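Forum > Shared Workshops > Robot Arms > Bin picking

Gripper keeps missing soft items in a sloped bin

Asked by masach_bench

We have a KUKA arm in our shared workshop, set up over a shallow tray on a wooden table. Hard plastic blocks come out fine. Fuzzy toys are a mess: out of 53 tries last night we got 31. The fingers close, then slide off the pile. Should I change the fingers or the grip force first?

2 answers

Siu-ming Liu

Neither. Check that your tray stays put. Mine crept a little every time a finger touched the floor of it, and by the end of an evening every pick was off to one side. I clamped the table edge and put blue painter's tape down as corner marks, so I can see if anything has shifted.

After that, go slower on the close and lower by a few millimeters. Soft things squash, so the height you get from the camera is too high.
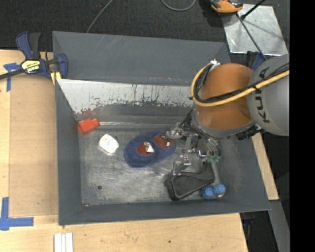 I also keep a mix of hard and fuzzy stuff in there while tuning – if you tune on toys alone, the blocks start getting knocked into the wall. Tie your cables up near the wrist with enough slack for a full turn. I lost a connector in November that way.

duvia_dan

just use suction

Related questions
Painter's tape or printed markers for tray position?
Jelero finger pads peeling off
Cable slack at the wrist, how much?
Tse controller drops connection after warmup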